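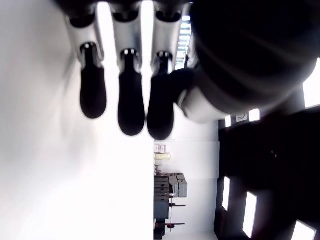 Wrist camera view, fingers and thumb of the hand.

Skonadton Plate Set — README

Skonadton is a set of 300 teleoperated episodes of a two-handed robot moving small things on and off a plate. If you were hoping for laundry or omelets, Plerkura has those on its roadmap, next to the flying car.

What you get

254 episodes are for training. The rest are held out, and please leave them held out. Each episode has the head view, the wrist views, joint positions for both arms and hands, and one sentence saying what the operator was asked to do. Whether the operator did it is a separate field.

How it was recorded

2 operators, Shiyu Tang and Kaiwen Peng, drove the arms with tracked gloves during November. Shiyu is quick and corrects late. Kaiwen approaches a plate the way other people approach a sleeping dog. The operator field tells you which style you are training on, and your policy will pick it up whether you like it or not.
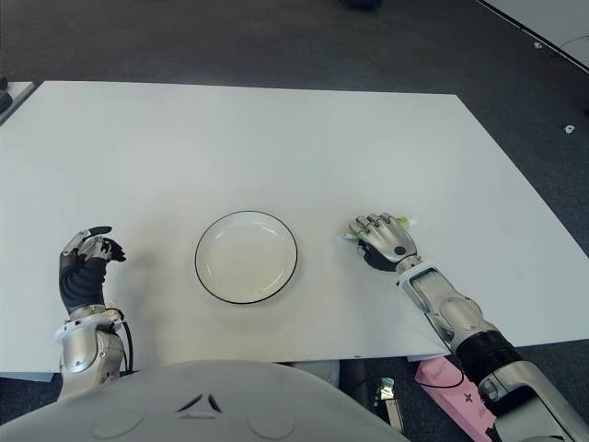 An episode starts when the operator closes the glove switch and ends when both hands are still. Soft items give the most trouble: the glove has no force feedback, so squeezing is done by eye. Failed grasps stay in, marked "retry". Henrike Weidemann wanted them cut, then trained on both versions and stopped wanting it.

Known problems

— Wrist images come in the camera's own orientation. Rotate them yourself, or let the network suffer.
— Bright surfaces blow out in the wrist views. We tried fixed exposure and got dark ones instead.
— Thumb angles lag the other joints in early episodes. Weidong Tian's patch is in the Skiduneck loader, switched off by default for reasons only Weidong remembers.

Contact

Chenxi Tian looks after the files. Send the episode number and the loader version with any bug report — "it looks weird" has been received and noted.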